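News > Web & Marketing > Small Business

Window Maker's Newsletter Loses 402 Subscribers, Gains Customers

By Lilla Halász
Sunday, February 6, 2022
4 min read

Gadholm, the Sallcombe firm that makes and repairs wooden windows, has spent the winter doing something most marketing departments would need a long lie-down to consider. It has been asking people to leave its mailing list.

The list stood at 2,000 names in the fall, a figure the company was fond of and mentioned often, including on the side of its van. Then Armelle Roussel, hired to run the newsletter two days a week, looked up how many of those people had opened anything in the past year. The answer did not go on the van.

"We were writing to a lot of folks who entered a drawing for a free door," Roussel said. "Somebody won the door. The rest had no further business with us."

Her fix was a single email with a plain subject line, "Do you still want these?" and two links of equal size. In the first week, 402 subscribers chose the link marked "No thanks." One wrote back to say it was the best thing the company had ever sent. 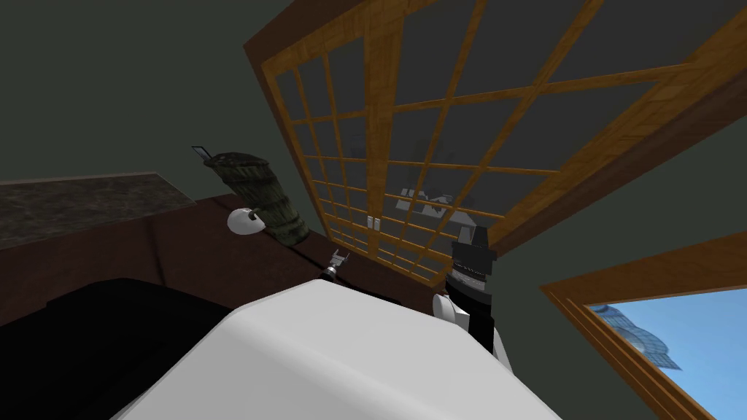

Mailing lists are easy to grow and painful to prune, and Gadholm's owner, Gaëtan Hoarau, felt every departure personally. For several days he read the names of the departed aloud at lunch. Roussel used the quiet to rewrite the newsletter itself, which until then had carried a seasonal greeting, a discount code and a paragraph about passion. The new version picks one thing and explains it. The first issue covered windows like this one, with thin muntins making up the small panes and thicker bars between the larger sections, and told readers what each part is called so they could stop saying "the crisscross bits" on the phone. It had no discount code. It drew 106 replies, most of them questions and a few of them arguments about the word "mullion."

That is more mail than the company had received from its readers in the previous two years combined, a record Hoarau now describes as "a strategy." He has stopped reading names at lunch.

The replies have brought work. Roussel declined to say how much, but the shop's repair calendar is booked through the end of the month, and the Leblanc bakery next door has complained about parking.

Not everyone is ready to copy the idea. Timothée Guérin, whose agency Timomitz handles email for shops and restaurants in the area, said he admired the nerve of it and would not be recommending it to clients who pay him according to list size. Pressed on whether that was a good way to be paid, he said it had been very good so far.

Guérin did offer a milder version for the nervous. Send fewer emails to the people who never open them, he suggested, and see whether anyone complains. In his experience the complaint rate is low, on account of their not having opened the emails.

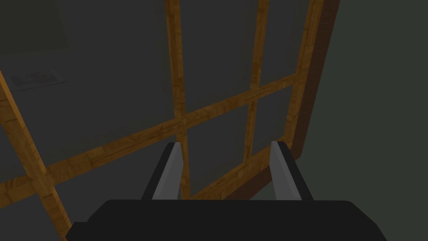

What changed in the newsletter

The old Gadholm mailing went out every Tuesday whether or not there was anything to say. The new one goes out when Roussel has finished it, which has meant twice so far. It is short enough to read standing up. The sender's name is a person's name, and hitting reply reaches that person, an arrangement that came as a shock to several readers who had been hoping to shout into an empty inbox.

The sign-up form has changed as well. It used to ask for a first name, last name, phone number, birthday and "how did you hear about us," with a menu that included "television," although the company has never been on television. It now asks for an email address.

Mireille Pichon, who teaches an evening class on running a small business website in Sallcombe, has added the farewell email to her February session. Her students were split. About half wanted to send one the same night, she said, and the others wanted to know if they could run a drawing for a free door.

Gadholm's third issue, on sash cords, is expected later this month. Hoarau has asked whether it might include a small seasonal greeting at the bottom. Roussel has told him she will think about it. The van is due to be repainted in the spring, without a number.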